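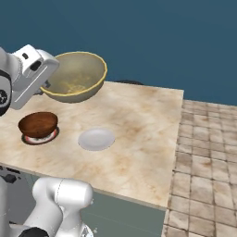
I moved our intranet off Wurik and onto Skuvari in March, and a few people have asked me to write down how it went. These are mostly my notes from the time, put in order and with the swearing removed. If you run a portal for a small organization and you're thinking about the same move, some of it may save you an afternoon.

First, what we had. Wurik was installed before I joined. It ran the staff pages, the document folders, the phone list, the vacation calendar and a news page that got maybe one post a month. It had been upgraded in place several times by several people, and each of them had left something behind. There were two copies of the phone list, and both were being edited. The theme had been customized by changing the shipped templates directly, so any upgrade wiped out the header until someone pasted it back in from a text file called header_KEEP.txt.

I wanted three things out of the new one: pages that ordinary staff could edit without calling me, a search box that found things, and customizations that lived in their own folder. Skuvari does the last one well. The first it does fairly well. I'll get to search.

The install

The Skuvari installer is fine if your server looks like the one they wrote it on. Mine didn't. I was using an existing database server, and the installer assumes it can create its own database user. It can't tell the difference between "user already exists" and "I don't have permission to create users," so both give the same error and then it stops. The way around it is to create the database and the user by hand, then put the details in the config file before you start the installer at all. If the file is there, it skips that step. This is in the manual, but it's in the chapter on backups.

The other thing is the port. Skuvari listens on 3000 by default, and so did a small internal tool that Akash Dixit wrote a few years ago for printing visitor badges. Skuvari didn't complain. It started, logged a single warning line, and then never answered a request. I spent most of a morning looking at firewall rules. When I finally read the log from the top I found the warning on the second screen. I moved Skuvari to a different port and put it behind the proxy, where it should have been anyway.

Add-ons

Add-ons are installed from the command line with the service stopped. You can install them while it's running and it will let you, but the add-on shows up in the list as active and does nothing until the next restart. I restart after every one now, and I install them one at a time. I tried a batch of five once on the test machine and something in the batch broke the login page, and I had to take them all out again to find which. It was the calendar. The calendar add-on wants its own session settings and overwrites the ones you have. After installing it, open the settings file, look for the session block, and put your own timeout back.

I use the page editor add-on, the calendar, the directory and the one for news. I tried the forms add-on and removed it. It makes nice forms, but the answers are stored in a way I couldn't export without writing a script, and we already have a forms service that everybody knows.

Moving the content

There's an import tool called Pan that comes with Skuvari, and it claims to read Wurik exports. It does read them. It brings in the page text, the page titles and the folder structure. It doesn't bring in permissions, and it turns every internal link into a full address pointing at the old server. While the old server is still running you won't notice, because all the links work. Then you switch the old one off and half the site goes dead.

I did the links with a search and replace on the export file before importing it. That works if you do it in the right order: longest paths first, then the shorter ones. Doing it the other way around gives you addresses with a piece repeated in the middle, and those are harder to fix afterward than the original problem. Keep an untouched copy of the export. I made 2 copies, and I needed the second one.

Attachments were slower. Pan copies them one by one and checks each file after it's written, and on our storage it took from lunch until 9 at night. I had planned to watch it and did for a while. It doesn't show progress, only the name of the current file. Next time I'd copy the attachments folder directly and run Pan with the option to skip files that already exist. Kenji Mercado tried that on a smaller site and told me it finished while he was getting coffee. I haven't tested it on ours.

Permissions I did by hand. I thought about scripting it, and then I looked at the Wurik permissions properly and decided I didn't want to bring them over. There were groups for teams that had been renamed, groups with a single member who had left, and one group called "temp" that could edit everything. I started over with a short list: everyone can read, team leads can edit their own section, and a few of us can edit the rest. So far there have been hardly any complaints. Yeshi Tsegaye in our Zastville office couldn't edit the holiday page, which was a fair point, so Zastville got its own section.

Themes

This part I liked. In Skuvari you make a folder for your theme, and anything you put in it overrides the shipped file of the same name. Anything you leave out falls through to the default. Our whole theme is a header, a footer, one style sheet and a logo. I've gone through a minor upgrade since then and the header survived.

Two warnings though. The template cache is not cleared when you change a file, only when you restart or press the button in the admin area, and the button is under "Maintenance" and not under "Appearance." Also, the style sheet is served with a long expiry, so your own browser will show you the old version and you'll think the cache button did nothing. Use a private window while you're working on it.

I left the color scheme plain. Zuzana Štěpánek asked whether we could have larger text on the phone list, and that turned out to be one line in the style sheet. I made it larger everywhere.

Search

Search is the weak point. Out of the box it indexes page titles and page text, and ignores attachments. Most of what people here look for is in attachments. There's a setting to turn on attachment indexing, and it needs a separate text extraction service, which you have to install and point it to. The service is easy enough to set up. The trouble is that Skuvari only indexes a file when it's uploaded or changed, so everything Pan imported was left out. You need to run a full rebuild after turning it on. The command is in the admin guide under "Recovering from index damage," so I didn't go looking there.

The rebuild slows the whole site while it runs. I did ours early, before six in the morning, and it was done before people started logging in.

Results are still not great. It ranks old and new pages the same, so a search for the travel policy gives you every travel policy we've ever had. I've moved the outdated ones to an archive section and excluded that from the index. It helped more than any of the ranking settings did, and I tried all of them.

Switching over

I left both systems running side by side for a while with the old one set to read only. If you do this, put a banner on the old one. I didn't at first, and people kept reporting that the edit button had vanished. After I added a banner with a link to the new address, the reports stopped, mostly. Shengli Bai had the old address bookmarked in three browsers and wrote to me from each of them.

When the traffic on the old server was down to monitoring checks and one person's start page, I set up redirects for the main sections and shut it down. I kept a full backup of the machine. I've opened it once, to get a contact list that had been attached to a calendar entry. Pan doesn't import attachments on calendar entries, by the way. It doesn't mention them either.

Things I still have to do

The nightly backup covers the database and the attachments folder, but not the theme folder. I copy that by hand when I change it – I should add it to the script.

Email notifications go out with the server's internal name in the links. There's a base address setting, and I've set it, and the web pages use it. The notifications don't. I think it's read from a second place, and I haven't found where.

The directory add-on sorts people by first name and I'd like last name. There's an open request about it on the Skuvari tracker with a long list of people agreeing and no reply from the developers. I've added myself to the list.

If you've solved the notification one, please leave a comment. I'll update the post when I find it.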